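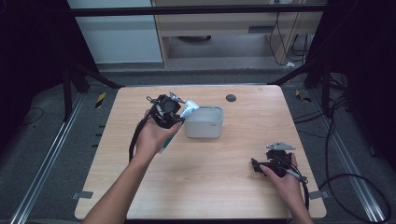
Gray bin, toothpaste-type tube, my table

What do you all use to corral small stuff on a desk? I picked up a gray plastic bin for tubes and creams, but everything tips over and I end up digging. The table is light wood and I don't want it scratched either.
Tatiana Kuruc
May 1, 2018

Norbert Danko
Stand them up! Tubes go cap down in a couple of short cups inside the bin (I use old yogurt cups) and they stop sliding around. Felt dots under the bin, the stick-on kind, and you're set for scratches.
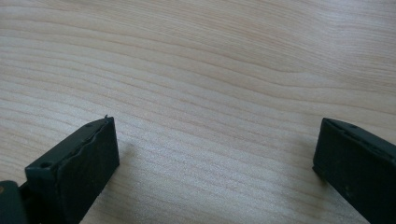
Wiping down is where I'd be careful, Tatiana. I ruined a shelf once with a scrubby sponge, so now it's a soft damp cloth and I go with the grain. On yours the lines run nearly sideways through the middle and lower part, so I'd wipe that way and follow the curve higher up.
Flaltard

get a bin with dividers, Trelgate has them
Vondráček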